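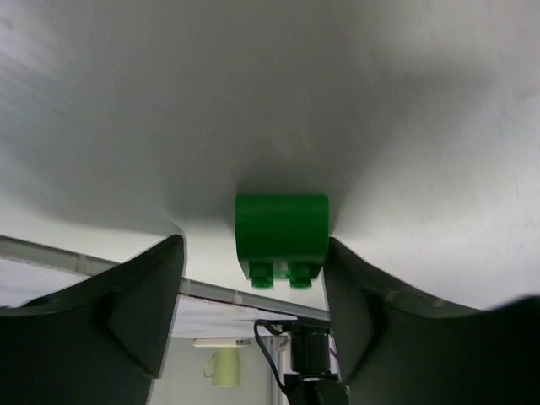 Usha Nambiar reckons I should give the lot away and be done with it. She left a comment under my last post saying that her own two stopped playing with bricks the minute they started secondary school, that the tub then sat on the landing for years, and that I'd be doing myself a favour if I got in early. She's probably right! But I read it out at tea and there was such an outcry that I've had to promise, in front of witnesses, that the bricks are staying.

So the plan changed from getting rid of them to getting them sorted, and that has eaten most of my September evenings.

For anyone new, we have bricks from everywhere. There was the big tub from my brother, the bag from the school fair, and a mixed box I bought off a woman in Postmont who swore it was "mostly complete" (mostly complete what, I never found out). They'd all been tipped in together at some point and the whole heap lived in a drawer under the bed that no longer shut.

I started by colour, which everybody online says not to do. They're right, it's useless for building, because if you want a little two-stud piece you end up raking through a whole bag of green for it, and green on green on green is murder on the eyes after supper. But it looked so lovely in the bags! I kept it like that for a week just to enjoy it.

Then I gave in and did it by shape. Small ones, long ones, flat ones, wheels and anything with a wheel's cousin on it, and a tray for bits I can't name. I did count, once, because my son asked and then I wanted to know too. We have 1,552 pieces, of which 281 are green, and I'd love to know why we have so many when every single thing he builds is a red fire station. He says they're for the grass. Fair enough.

Washing them was the part I'd been dreading and it was fine. Warm water in the washing-up bowl, a squirt of washing-up liquid, swish them with your hands, then out onto an old towel. Don't put them in the airing cupboard like I did with the first batch, I lost a few down behind the pipes and I can hear them when the boiler comes on. An old toothbrush does the insides. If there's something stuck in there that won't shift (ours was porridge, I think, or it had been) leave it in the water overnight and try again.

I bought a set of 5 stacking trays from Cumness, the little shop by the station, after trying to make do with ice cream tubs. The tubs were the right size but the lids never matched, and I spent longer looking for lids than I had ever spent looking for bricks. The trays have a lip at the front so you can see in without pulling them all the way out. The bottom one sticks a bit.

Bigger things still to do: the instructions, which are in a carrier bag and in no order at all, and the baseplates, which don't fit in anything I own. If any of you have a clever way of keeping baseplates flat, put it in the comments. Usha, I know what you're going to say.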